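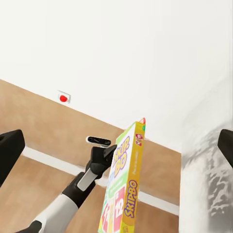 Shiela Buenaventura is a Filipino-American actress and singer best known for playing the night nurse Eltura on the cable drama Moya. She has also released two albums, and she is the public face of Mamitent, a line of nursing covers and baby carriers. A good deal of what is written about her online concerns her money, and very little of that writing can be traced to anyone in a position to know.

Early life

Buenaventura was born in the Philippines and moved to California as a small child. Her hometown is given as Daly City in most profiles and as Vallejo in a few older ones. She has mentioned both places in interviews, and it is possible that the family lived in both. Her mother worked in hospital billing. Her father is described in early press material as a "jazz musician," though Buenaventura later said he played keyboards at weddings on Saturday nights and sold flooring the rest of the week.

She sang in a church choir and acted in high school plays. The often repeated story that she was discovered while singing in a grocery store checkout line comes from one promotional booklet, printed by her first record label. She told a radio host years later that she had gone to an open audition like everyone else there, and that she had been turned down at it. The grocery store version is still the one that most fan pages carry.

Acting career

Her first screen work was in commercials, including one for a regional bank in which only her hands and voice were used. Small television parts followed, most of them lasting one episode. Several databases credit her with a role in the courtroom comedy Ellov, but her name is not in the end titles of any broadcast episode. The likeliest explanation is that she shot scenes for the pilot and they were cut. Her former manager, Analyn Bañez, has said as much, although Bañez was not yet working with her at the time.

Moya changed her standing. The series, set in a failing county hospital, ran for 34 episodes, and Buenaventura appeared in all but the first two. Her character was written as a short-term addition and was due to leave after a handful of appearances. The network's publicity department later claimed that viewer mail saved the part. No figures for this mail were ever put out, and two of the show's writers have given a duller account, in which another actress left for a film and her scenes had to go to somebody.

Reviews of her performance were good, if not as good as later summaries make out. The phrase "the best thing on television," which appeared on the home video packaging, was taken from a review that called her "the best thing on television this week at that hour." The same reviewer found the second season slow and said so at length.

Since Moya ended she has worked steadily in supporting roles. She played a detective's sister in a pair of television movies, did voice work for an animated series about lighthouse keepers, and had a part in an independent film that played at festivals but did not get a wide release. Announcements of a Moya revival have appeared at intervals ever since the finale. None has named a writer, a network or a start date, and Buenaventura has said she learns of them the same way the public does.

Music

Buenaventura's first album, a set of soft pop songs with a few Tagalog standards, was recorded before Moya and released again once the show was a success. Claims that it "went gold" appear to rest on a framed disc seen behind her in a magazine photo. She has explained that the disc was a gift from the studio and carries no certification. The album does not show up in the usual published lists of certified records.

The second album was sold mainly at concerts and through her own website. It is the better regarded of the two among people who write about such things, mostly for the plain arrangements and for a long closing ballad she wrote with her brother. Her voice is routinely said to span four octaves. Singers with that range exist, but nothing on either record comes close to requiring it, and the claim first turned up in a concert program.

Mamitent

Mamitent began as a small company selling a tent-like nursing cover that folds into a pouch. Buenaventura joined after the birth of her first child, and advertising since then has called her a "founder." Business filings quoted in trade coverage list her as a minority partner who came in after the product was already on sale. Neither side has corrected the wording in the ads. She has used "co-founder" herself on at least one talk show, and "partner" on others.

The company is privately held and does not publish its sales. That has not kept celebrity sites from doing it on the company's behalf. One widely copied article put the value of her share in the tens of millions of dollars, citing "insiders." A follow-up by the same site the next month gave a number less than half as large, with the same insiders cited, and did not mention the earlier piece.

Net worth claims

Published estimates of Buenaventura's net worth range from $2 million to $8 million. Both ends of that range should be treated with caution. The sites that give them rarely describe a method. Where a method is offered, it usually amounts to multiplying a guessed fee per episode by the number of episodes, adding a guess for the albums and another for Mamitent, and subtracting nothing.

The subtracting matters. A working actor typically pays an agent, often a manager and a lawyer, and then income tax on what is left. A fee of the sort usually given for Moya would shrink a great deal before it reached a bank account. The estimates also assume that she was paid the same rate for the whole run of the show, which is improbable for someone hired as a short-term guest. Residual payments, which are often pictured as a river of money, depend on how often a show is rerun and where. Moya has had little rerun life in the United States.

The lower figure seems to have come first. It appeared on a single celebrity finance page while Moya was still on the air and was repeated by others within days, in several cases with the same typing error in her last name. The higher figure came after the Mamitent deal and may simply be the old one with a guess on top. Pages that list both, or that give a range, tend to be described by readers as more careful, but a range built from two unsupported numbers is no more reliable than either of them.

Bañez was asked about the estimates in a podcast interview after she had stopped representing Buenaventura. She laughed and said that every one she had seen was wrong, then declined to say in which direction. Some sites have since reported this as confirmation that the actress is richer than believed. Others have reported it as a sign of financial trouble. It supports neither reading.

Real estate

Stories about a hillside mansion can be set aside. The house shown in most of them belonged to the production and was used for exterior shots in the television movies. Buenaventura has spoken of owning one home, a three-bedroom house in the Los Angeles area that she bought with her husband and later refinanced. The refinancing was described by one gossip column as a "secret sale." No sale was recorded.

She is also said to own land in the Philippines. This may be true, as she has talked about a family farm in Batangas, but in the one interview where she went into any detail she said the property belonged to her aunts and that she would be the last person they would consult about it.

Personal life

Buenaventura is married to a sound editor and has two children. She keeps them out of her public accounts and has asked magazines not to print their names. Her age is reported differently from one source to the next, with the gap running to three years. Her first agency is the probable cause, as it listed several of its clients as younger than they were, and she has not settled the question when asked.

Rumors of a feud with a Moya castmate circulated during the final season. The evidence consisted of their sitting apart at an awards dinner, where seats were assigned. The two have since toured together in a stage comedy, and the tour was promoted with interviews in which both were asked about the feud at nearly every stop.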